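Filed under: Opinion, Home & Everyday Life

I have moved house four times since college, and every single time I have sworn I would label the boxes properly. The last move was from a second-floor apartment in Custham to a small house in Lernville, a drive of 261 miles, and I did it with a fat marker in my pocket and a heart full of good intentions. By the second evening of packing I was writing "STUFF" on things. One box said "MORE STUFF (KITCHEN?)" and it had my winter boots in it.

So I am not writing this as a naturally tidy person. I'm writing it as a messy person who has come around, slowly and with a lot of grumbling, to the idea that a label is one of the kindest things you can leave for somebody else. Including yourself in November, when you need the extension cord and it's already dark at five.

My old view was that labels were for fussy people. My aunt had them on everything, the flour, the sugar, the drawer with the batteries, and as a kid I thought it was hilarious. Who needs a sign to tell them it's flour? You open the lid and look! Well, I have since made a pie crust with powdered sugar, and I would like to apologize to my aunt.

What changed my mind for good was a job. For 13 months I worked in the stockroom at Ankrah, a housewares wholesaler (no, you wouldn't have heard of it), and the place ran entirely on little printed stickers. Aisle, bay, shelf, bin. On my first morning they handed me a slip for bin 2355 and pointed me down the hall, and I found it without asking a soul. I can't tell you how good that feels when you're new and scared of looking stupid. At every job I'd had before that, the knowledge of where things lived was inside one person's head, and if that person was at lunch, you waited.

I think about that a lot now. Keeping everything in your head feels efficient, and it is, for you. For the other people in your house it means they have to come and find you every time they want the scissors. My husband used to do this with the garage and I used to do it with the medicine cabinet, and we'd each get annoyed at being asked, which is pretty rich when you consider that neither of us had written anything down.

Now, I know what the other side says, because I used to say it. Labels go out of date. You move the flashlight, you forget to move the label, and then it's worse than having none. Fair enough! A wrong label is a nasty thing. I once spent a whole Saturday's worth of patience on a jar marked "picture hooks" that had been buttons for years. But I don't see that as a reason to give up. You don't quit using a calendar over one missed dentist appointment.

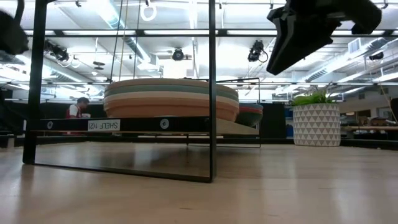 The other complaint is that a labeled home looks like an office, and here I'm a bit more sympathetic. I don't want to eat breakfast in a stockroom. There's a style going around, all matching jars and swirly white script, that makes me feel I should wipe my feet before I open the pantry. I bought a roll of the Dridska labels, 36 to a pack, and they were so pretty that I was afraid to write on them. They sat in a drawer for a year. The drawer, naturally, had no label.

What works for me is masking tape. It's ugly, it's cheap, it peels off when you change your mind, and you can write "cords that might be important" on it without feeling you've ruined anything. I also write on the side of the box and not the lid, which took me three moves to figure out (boxes get stacked, who knew). And I've stopped trying to be clever about categories. If I call it the birthday bin, it says "birthday bin," even though it also has the Halloween candles and a bag of balloons from some party I can't remember.

My daughter has started doing it too, in her own way. There's a shoebox on her closet floor marked "PRIVATE BUT YOU CAN ASK." I haven't asked yet. I did notice she put it on the side, though, and I was very proud.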